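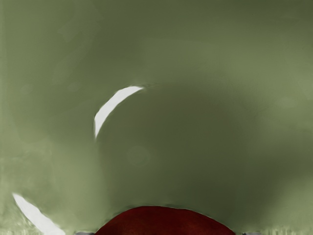

FOR IMMEDIATE RELEASE

Milik puts wrist and room cameras side by side in simulated grasping trial

AWAD, January - Milik has finished the first round of its camera comparison for two-fingered grippers and is putting the results out early. Full write-up to follow. The short version: a camera on the wrist helps a lot in the last bit of the reach, and is not much use for deciding where to reach in the first place.

The trial ran entirely in simulation, on Menska, our in-house bench. One arm, one gripper, one table with a plate, a can, a carton and some fruit. Same controller throughout. Only the camera feed changed: wrist only, room only, or both together. 300 runs in all, of which 275 were scored. The others were thrown out for a timing fault in the controller log, now fixed.

"We kept arguing about cameras and never sat down and tested them," said Leonora Aquino, who led the work for Milik. "People swap the gripper, swap the arm, and leave the camera where it was. So we left everything else alone."

Shiny things turned out to matter more than expected. Glazed surfaces throw back hard white highlights, and a highlight next to the target can pull the estimate sideways. From higher up the wrist camera copes, there is enough plate and enough fruit in view to sort one from the other. Close in it gets harder. 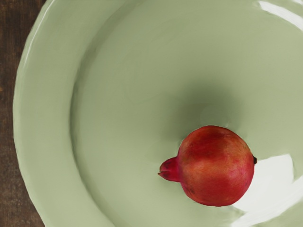
What we found

Wrist only: best final alignment, worst at finding the target from a standing start. Most of the 47 missed grasps in the scored runs came from this setup, nearly all on the first approach.

Room only: finds everything, then loses it behind the gripper. Small fruit the worst. Height over the plate was often judged wrong, so fingers stopped too high or came down too far.

Both: fewest misses. Slower per run becuase the controller waits for two feeds before it moves. We think that can be brought down, no promises on how far. 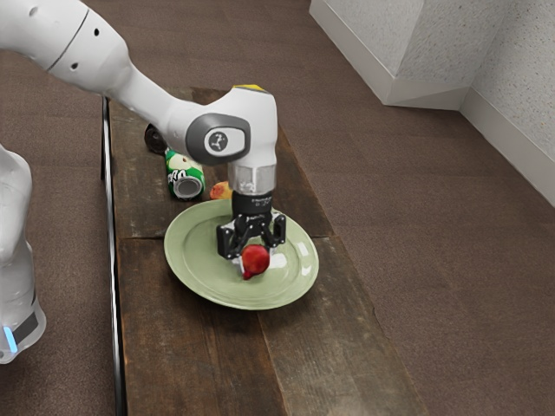 Room view, simulated run: fingers just above the plate, red fruit between and slightly below them.

Upright targets are a different job. A carton has flat sides and a clear edge, and the room camera does well with it from most angles. A round fruit in a shallow plate gives it far less to go on. Anyone choosing between the two setups should look at their own objects first, then at our averages.

No real hardware was used in this round and we make no claims for it. Carpet, walls and lighting were all left switched on in Menska, plain backgrounds flatter the room camera too much. 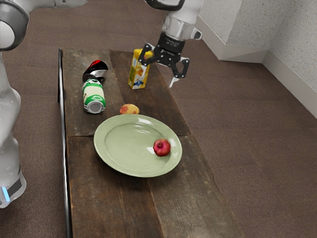
Qusai Obeidat would like to see the carton runs repeated with the room camera moved to the far end of the table, and thinks one fixed viewpoint is too thin a basis for calling the room-only setup second best.

Fair point and it is on the list. Round two will add a second room position and a Mekix controller alongside ours. Scoring rules stay the same so the two rounds can be compared.

Run logs, scene files and the scoring sheet are availible on request. Reviewers wanting a walk-through of Menska should ask for one when they write.

Press contact: Ghassan Khalaf, Milik, Awad
Technical questions: Leonora Aquino, same office

ENDS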